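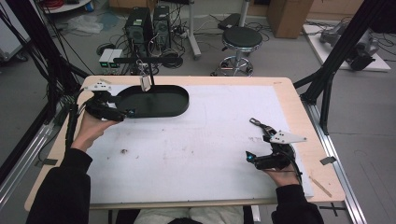
Two nights in Fultport

Search this site... Go

Reading time: 3 minutes

December 11, 2022

We booked the guest house in Fultport late, after the place we wanted in Starholm filled up for the whole of August. It's called Meireles and it stands on the hill road, a steep walk up from the harbour. With bags you'll want the bus. The 52 stops at the bottom of the lane and runs until early evening.

Our room was number 3, at the back. It had a good bed, a small shower and a window that looked over allotments. The front rooms get the sea, but they also get the road, and I'd ask for the back again. Breakfast is served from half past seven. You fill in a card the night before and leave it on the hall table. The eggs were fine and the bread was very good — baked in the village, I think.

Check-in closes at eight. If your train is late, ring ahead and they'll leave a key in the box by the side door. We paid in full on arrival, by card. 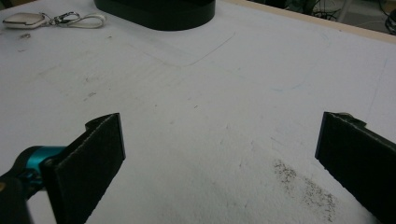
A reader, Fernleaf, wrote in to say that the key box code didn't work for her in the spring and that she had to wait in the porch until the owners got back. She also says the back rooms are cold before May, so take a jumper.

On the second day we walked to Mollalden. The path starts behind the chapel and follows the cliff for most of the way, with one long flight of steps down to the beach and the same again back up. There's no shop until you reach the village, so carry water. The café by the slipway does soup and sandwiches and shuts at three. We took the bus back because my knee had had enough of steps.

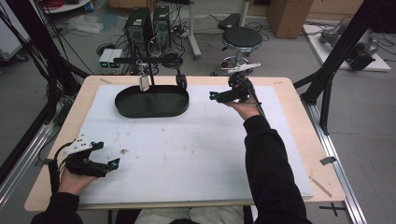

Getting there and what it cost

The train to Fultport takes 17 minutes from Starholm, and they run every hour except on Sundays, when there are gaps after lunch. Sit on the left for the estuary. Parking at the guest house is free but there isn't much of it, and the lane is too narrow to leave a car on.

We spent £607 between us, with the room, trains and all meals in that. The evening meals were the dear part — the harbour restaurants charge summer prices right through to the end of September. The chip shop next to the station is cheaper and has a few tables inside.

Print this page | E-mail this page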